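Traswood Word Box: what we thought after a winter of using it

I bought the Traswood Word Box in December, when my evening English group had dwindled to five people and a radiator that clanked. I'd been teaching from the same photocopied vocabulary sheets for longer than I care to admit, and a former student of mine, Damir Pavlović, wrote to tell me he was using this kit with his own beginners over in Bristbridge and that I ought to give it a try. Damir used to complain bitterly about my photocopies, so I took the hint.

What you get is a sturdy box with 1000 word cards, a teacher's book, a fold-out game board and a code for the audio. The cards are sorted by subject (food, the house, clothes, weather, jobs, getting around town and so on), with the word on one side and a short sentence on the other. There are blank cards too, at the very back, and I wish there were more of those, as my group went through them in no time adding the names of bus stops and their own favorite dishes.

Let me start with what I love, which is the sentences. Whoever wrote them has clearly stood in front of a class! They are the sort of thing a person might say on an ordinary day: "Could you move your bag, please?" or "I left my gloves on the bus." I've used kits where every sentence sounds like it came out of a museum brochure, and my students repeat them politely and then never say them again. With these, I've heard people try them out on each other in the hallway before class, which made me happier than any test score.

The teacher's book is good as well, though you have to be a little patient with it. It has 70 short activities, each on its own page, and you can run most of them with hardly any preparation. My favorite is the one where each learner takes four cards and has to work all of them into a story before the next person interrupts with a question. It gets loud. One of my quieter ladies turned out to be a tremendous liar and had us all believing she'd once sold umbrellas on a ferry.
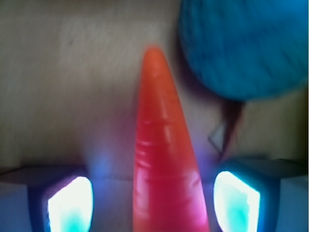
Countable and uncountable nouns get a whole section to themselves, and I was glad of it, as this is where my lot always come unstuck. "Advice," "luggage," "furniture," "bread" – the cards have a small stripe along the top to tell you which kind you're holding, and after a few weeks people started checking the stripe before they opened their mouths, and then a few weeks after that some of them stopped needing to check. I do think the explanation of "some" and "any" is too short. I ended up writing my own page for it (yes, and photocopying it, I know).

Now for the grumbles. The audio is the weak part. The voices are pleasant and clear, but they speak at one speed only, and that speed is slow. It's lovely for the first month and then it starts to do people a disservice, in my opinion, when they go out and meet a bank teller who talks like a bank teller. I've been filling in with recordings from the Alvarado listening course, which is older and scratchier but has real hurry in it. The code for the audio also works on one device at a time, so I can't simply share it with the group for homework.

The game board is fine. We've played it twice. The folds make it sit up in the middle and the counters slide off.

I should mention the pronunciation marks too. The box uses its own respelling system in place of the phonetic alphabet, and if your learners are headed for an exam or already own a decent dictionary, they'll have to juggle two systems. Mine mostly ignored the respellings and asked me to say the word again, and I was perfectly happy to do that.

Would I buy it again? For a small adult group at beginner or lower intermediate level, yes, gladly. For one learner studying alone I'd look at the Eseck pocket set first, as so much of the fun in the Traswood box depends on having someone across the table to argue with. And if you teach children, have a look through the cards beforehand, because there's quite a lot about rent and dentists.

I'm giving it four stars out of five. The missing star is for the audio, and if they ever bring out a faster set of recordings I'll come back and change it.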